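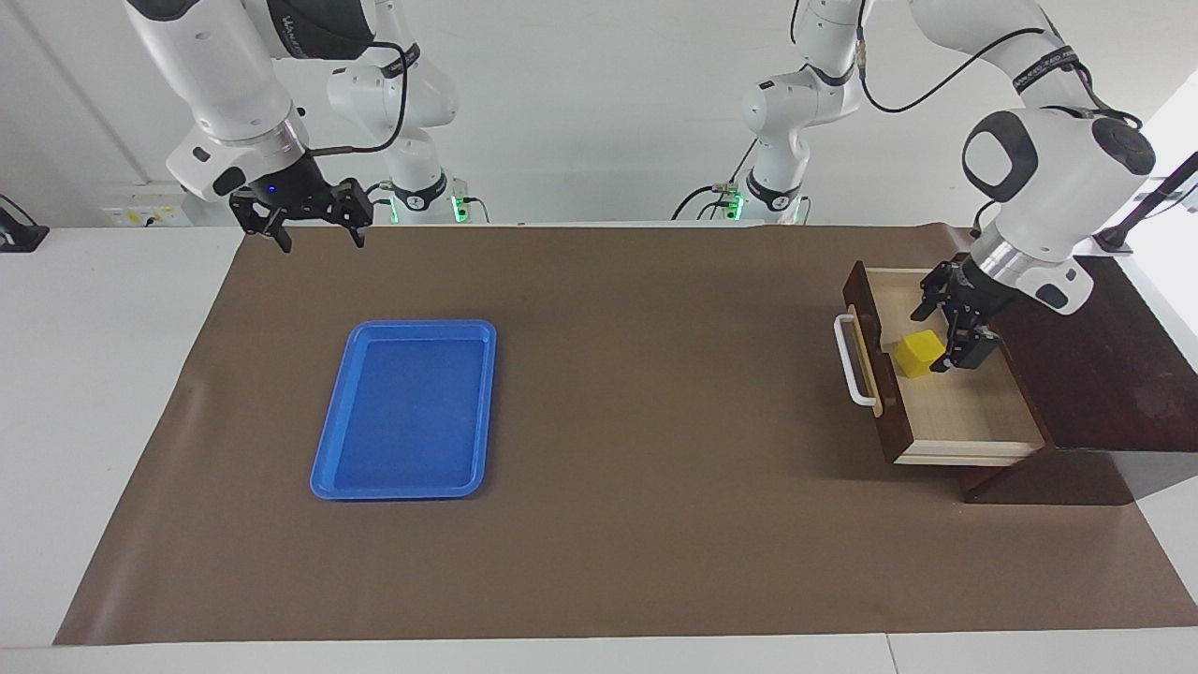 Dark wooden drawer cabinet with a drawer open, blue tray to the left.

Frequently asked questions

I get the same handful of emails most weeks, so I've put my answers in one spot. Have a read before you write to me, but if your question's missing, send it anyway and I'll probably add it.

What do you do, exactly?
I fix up small wooden drawer cabinets and sell them from my shed in Kadura. Think sewing drawers, card index drawers, collectors' cabinets, those little benchtop ones that used to hold screws. If I can carry it on my own I'll have a look at it. No wardrobes, no sideboards, and please no pianos (I've been asked twice!).

Where do you find them?
Clearing sales, op shops, the tip shop and other people's garages. A fair few come from readers who are emptying out a parent's house and don't want Nan's button drawers going to landfill, and I love getting those because there are usually still buttons in them.

How much do you charge for a repair?
A single sticking drawer is $50, including wax and a new stop if it needs one. A full tidy-up on a small cabinet starts at $94, and that covers regluing loose joints, easing every drawer, cleaning the outside and rewaxing. New drawer bottoms are extra. I'll send you a price before I start and I won't go over it without ringing you first.

My drawer sticks. Can I fix it myself?
Very likely. Take the drawer out, turn it over and look at the bottom edges of the sides. Shiny patches are where it's rubbing. Rub a plain candle along those and along the runners, then slide it in and out a dozen times. If that doesn't help, give the shiny spots a light sand with 180 grit and try the candle again. Go slowly – you can always take off a bit more.

If it only sticks in February, leave it alone. That's humidity, and if you sand it then you'll have a drawer that rattles all winter.

What about spray lubricant?
Please don't. It soaks into the timber and collects dust, and then nothing will glue to it. I've had to replace whole runners over this.

Which wax do you use?
Fluritz dark on anything brown and Fluritz clear on the pale timbers. It's a soft paste wax and it pongs for a day or so, so do it with the shed door open. One thin coat, leave it twenty minutes, buff with an old T-shirt. People put far too much on and then write to me asking why their cabinet's tacky.

Should I strip the old finish?
I nearly always say no. Give it a wipe with a barely damp cloth first, let it dry properly and see what you've got. I had a set of eight drawers from out Forsberg way that looked dead black, and under the grime there was a lovely reddish shellac that I'd have lost completely if I'd gone in with stripper. If it's been painted with thick gloss, that's another matter. Test old paint for lead before you sand any of it (the hardware shop sells the kits).

Can you match a missing knob?
Often! I've got 163 odd knobs in jars at last count, mostly brass and turned timber. Send me a photo with a ruler next to one of the surviving knobs, plus the width of the screw hole. If I can't match it I can usually find a full set that suits, and I'll post your old ones back with it.

How do I get musty smells out?
Sun and air, mostly. Drawers out, stood on end in the shade for a few days, brought in at night. Bicarb in a saucer helps a bit. If the smell's really in there I seal the insides with clear shellac, and that's worked on everything except one cabinet that had held mothballs since the sixties. It lives in my shed now and holds sandpaper.

What can I line the drawers with?
Wallpaper offcuts, brown paper, felt if it's for jewellery or coins. Cut it to fit and just lay it in. I don't glue liners down, and whoever owns the thing after you will be grateful.

Do you post?
Small ones, yes, anywhere in Australia. I use Budex for anything under 20 kilos and they've been good to me. The drawers get wrapped separately and go in the same carton, so count them as you unpack. Bigger pieces are pick-up only.

What's the most you've ever sold one for?
$1,656, for a map cabinet I could barely get through the door. Most of my stock goes for a great deal less than that, so don't be scared off.

Can I drop in?
Yes, but message first. I'm usually in the shed from 9 am until lunch, and not at all in January when it's like an oven in there. Park on the grass and mind the dog – she's friendly but she leans.

Do you take commissions for new cabinets?
Not at the moment. I've got a list of repairs that runs through to September, and I'd like to clear that first.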